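Projektbericht: Erholung nach dem Langlauftraining
Edmund Wilczyńska

In unserem Projekt haben wir untersucht, wie schnell der Puls von Langläufern nach einem Sprint wieder sinkt. An den Messungen im Juli auf der Rollerstrecke in Redon nahmen 3 Läufer vom Verein Dudek teil. Jeder absolvierte 2 Serien pro Tag, und insgesamt haben wir 87 Läufe ausgewertet.

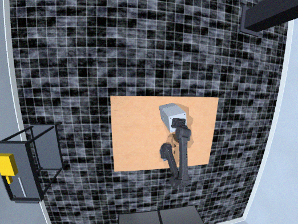
Die Pausen zwischen den Läufen waren am Anfang zu kurz gewählt — deshalb haben wir die ersten Werte nicht verwendet. Nach der Änderung wurden die Kurven gleichmäßiger. Der Einfluss der Höhe wurde nicht geprüft, dafür müsste man die Messung in Bolen wiederholen.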